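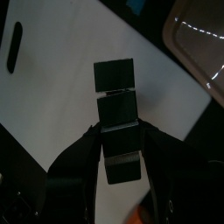
Wastewater monitoring in Gremier County

Wastewater monitoring is the testing of sewage for traces of viruses, and in Gremier County it's the main way the health department keeps an eye on flu, norovirus and a couple of other bugs between doctor visits. I've been editing the health pages on this wiki for a while and this one was a stub for ages, so I've filled in what I know (please fix anything I've gotten wrong about the Povby plant, I live on the other side of the county!).

How it works

People who are infected with certain viruses shed bits of them when they use the bathroom, often before they feel sick. All of that ends up at a treatment plant. A machine at the inlet pulls a little liquid at regular intervals over a full day, the samples get mixed together, and a bottle of the mix goes off to the lab. The lab looks for genetic material from each virus and reports how much it found per liter.

I love that it covers everybody on the sewer line, whether or not they ever get a test. It doesn't tell you who is sick, or how many people are, and I see that second one mixed up all the time on the county message board.

Sampling sites

There are 3 sites in the program:

Povby treatment plant, the biggest, serving some 68 percent of county homes that are on public sewer
Oei Creek plant, which takes the east side and the hospital
Drullano pump station, added later to cover the college dorms

Homes on septic tanks aren't counted at all. That leaves out most of the hill roads, mine included.

Samples are collected twice a week and results go up on Wednesday afternoon, usually before 5 p.m. but don't hold your breath. 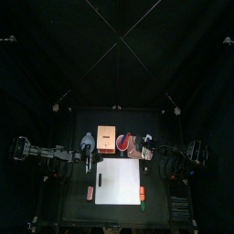
Two robot arms at a black tabletop, with a light blue bottle and a wooden box among the objects on it.

Reading the charts

The county posts one chart per site. The dots are single samples and the line is an average over the last 14 days. Look at the line! A single dot can jump for all kinds of dull reasons. Heavy rain leaks into old pipes and waters everything down, so the numbers drop. A holiday weekend empties the dorms and the Drullano dots fall through the floor, then bounce right back when classes start.

The county adjusts for flow, and that helps with the rain, though the Oei Creek line still dips after a big storm.

You also can't compare one site's height to another's. The pipes are different lengths and the mix of homes and businesses is different, so stick to comparing a site with its own past.

History

The program began as a pilot at Povby that was meant to run for 22 weeks. The money was extended, Oei Creek joined that October, and the pump station came on once the college agreed to share the cost. Norovirus was added after a rough winter for the nursing homes.

See also

Gremier County Health Department
Povby sewer district
Seasonal flu clinics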